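Skerudeck says its new premium economy meals are cooked fresh. The menu tells you less

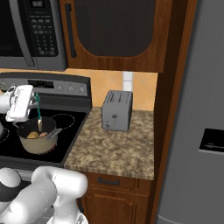
A spoon with a teal handle in a cream-colored saucepan on a black glass cooktop.

Skerudeck will put a new hot meal service into premium economy on its long-haul routes out of Kurnmont in October, and the airline is calling it "kitchen-fresh dining." Anyone who has sat through a relaunch of airline food before may want to hold the applause.

The press release promises a choice of 6 main dishes, ordered before the flight through the app. What it doesn't say until the last page is that only 2 of them will be loaded on any one departure. Passengers who don't order ahead get whatever is left, just as they do now.

Then there is the word "fresh." The meals come from Trevaskis, the caterer that already supplies the airline's economy trays. They are cooked on the ground, chilled, trucked to the airport and reheated in the same galley ovens. Most airlines work that way and the results can be perfectly decent. Few of them put "kitchen" in the name.

Ok-hee Sung, who runs the cabin product team at Skerudeck, said the recipes had been rewritten from scratch and that sauces would now be packed separately from the rice and pasta. "People told us the food was dry, and we listened," she said. Asked how much more the airline would spend per tray, she declined to give a number.

The airline points to a trial on its Cloltside flights, where it says 476 passengers filled out a survey and a "strong majority" liked the new menu better. It would not release the questions or the scores. It also confirmed that people who took part were given lounge passes, a perk that tends to put anyone in a generous mood.

Some of the changes do sound useful. Metal cutlery is coming back to the cabin, and the second service on overnight flights will move closer to landing, so sleepers have a chance of getting breakfast. Regulars have been asking for both for years.

Other parts look like cuts. The cheese course is gone, and the printed menu card goes with it. The midflight snack basket will be offered only on flights longer than 5 hours, and crew will bring it out on request.

Fares are not going up for now, according to Skerudeck, although the airline would not say how long that will hold. Advance meal orders open in the app two weeks before the first flights and close a day before departure. Changes after that have to be made at the airport, if the desk has anything to swap.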